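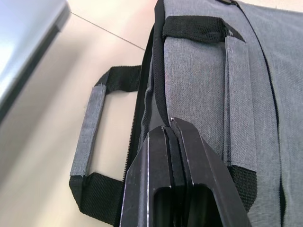 Fingertips skidding on woven fabric: pads, tip screws, or closing force?
Cell Setup and Maintenance > Grippers and Tooling

noboru_f
Hello everybody, and apologies in advance, I know I go on a bit. I look after the Rokalow cell at our Dostevham shop, the one we use for handling soft goods, and since early October it has been giving me trouble with bags. Gray heathered fabric, black webbing straps, a zipper down the side, nothing exotic. With the fingers closed and the tips pressed in just below the ridge next to the zipper, I'd expect them to push a small dent into the cloth and stay there. Mine have started to skid along the weave when the arm pulls sideways, and now and then they ride up onto the ridge.

What I've done so far: I wiped the pads, checked the wrist bolts, and ran the open and close routine on its own for one whole morning. The counter got to 981 cycles without a single fault, so I don't believe the drive is sick. I've also backed the closing force down to 90 percent, which helped the thinner cloths and did nothing for the bag.

My main suspect is the little silver screw up at the fingertips. It catches the light in the camera view and I have a feeling it's sitting a hair proud. Does anybody else check those regularly? Is there a schedule I've missed?

Noboru Furukawa

gasket_gwen
Hi Noboru, and no need to apologize, I'd much rather read a long post than drag the details out of somebody over three days! We run a similar pair of fingers, and before you touch the screw, please look at what's stuck in your pads. The fabric you're describing sheds. I can see little flecks and loose fibers all over the surface of that bag, and every one of those is a candidate for ending up in the crosshatch. Ours pack up until the pattern is nearly smooth and then of course they skid, poor things.

Wiping doesn't get it out. A wipe pushes the lint further down. Take a soft brass brush, open the gripper all the way, power off and locked out, and go along both diagonals of the pattern. Then a strip of tape pressed on and peeled. You'll be amazed at what comes out (I keep mine stuck to a card to show new people, my husband thinks this is very sad).

millwright_dad
Gonna disagree with Gwen on the brass brush, friendly as ever. If those pads are molded rubber you'll round the points off with brass and be buying new ones by spring. Nylon only. An old toothbrush is fine.

And I would not skip the screw. A proud screw head on a fingertip is the first thing to touch the cloth, so the pads never get their full contact when it closes on something thin. Close the fingers on a strip of paper and tug. Do it at the tips, then the middle, then down near the root. If it only grabs at the tips, there's your answer.

gasket_gwen
Nylon on rubber, yes, I'll give you that one. Ours are metal and I should have asked. Noboru, what are yours?

noboru_f
Rubber, on a metal backing. So a toothbrush it is, thank you both! I opened the fingers up and looked at them with some cloth between, which I should have done before I wrote anything.
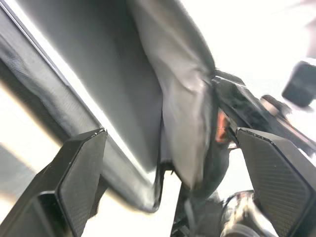

Wrist camera, fingers open: crosshatch pads facing each other, gray cloth and the curled edge of a fabric panel hanging in the gap.

It's not the sharpest picture, everything above the right finger is smeared, but the pads came out well enough. The pattern still looks crisp to me at that distance. I couldn't swear to what's down in the grooves.

ladderlogic_lou
Nice clear view of the pads. What's the orangey-red spot by the cloth, a status light? If that's a fault light I'd want to know about it before anybody starts brushing anything.

noboru_f
Good eye, Lou. I can't tell from the picture if it's a lamp or just something reflecting in the housing. I looked through the log and there's no fault listed, but I'll go and stand next to it tomorrow and find out properly.

yuklan_k
Yuk-lan Kong here, I did tooling at Hemus for a long time and we fought with exactly this. Let me put down the order we settled on, and people can argue with me afterwards:

1. Lock out, then brush the pads with dry nylon. No solvent, it leaves the rubber slick for a day.
2. Tape off the lint.
3. Paper strip test, the way millwright_dad describes it.
4. If the tips grab and the rest doesn't, take the tip screw out, clean the seat, and put it back flush. Check it with a straightedge across the tip. Threadlocker, the weak kind, one drop.
5. Only when all that is done, go back to the force setting.

If the pads are glazed you can bring them back once with 400 grit paper on a flat block, very light strokes. Once, mind you. After that, replace the pair together, left and right, even if one looks lovely.

millwright_dad
Agree with all of it except sanding. Sanded pads pick up lint twice as fast in my shop. Fit new ones.

yuklan_k
That's fair if you have spares on the shelf! We often had to wait, and a sanded pad got us to the end of the month many times.

gasket_gwen
Also, Noboru, are you set on pressing closed tips in beside the zipper? That bag has a perfectly good handle standing out to the left with open table inside the loop. I'd put one finger inside, one outside, and close on the gray sleeve. Much kinder to the cloth.

noboru_f
We do use the handle for lifting, Gwen, but the push near the zipper is for squaring the bag up first, and I'd like to keep it.

Update from this afternoon: brushed and taped, and a shameful amount of gray fluff came off the left pad. Paper strip test grabs hard at the tips and slides out at the root, so the screw is coming out next. Fujimoto stocks the pads, and I've ordered 6 so I'm covered whichever of you turns out to be right about sanding. The closing force stays where it is until the screw is seated.

millwright_dad
Check the screw on the other finger while you're in there. Mine were both up.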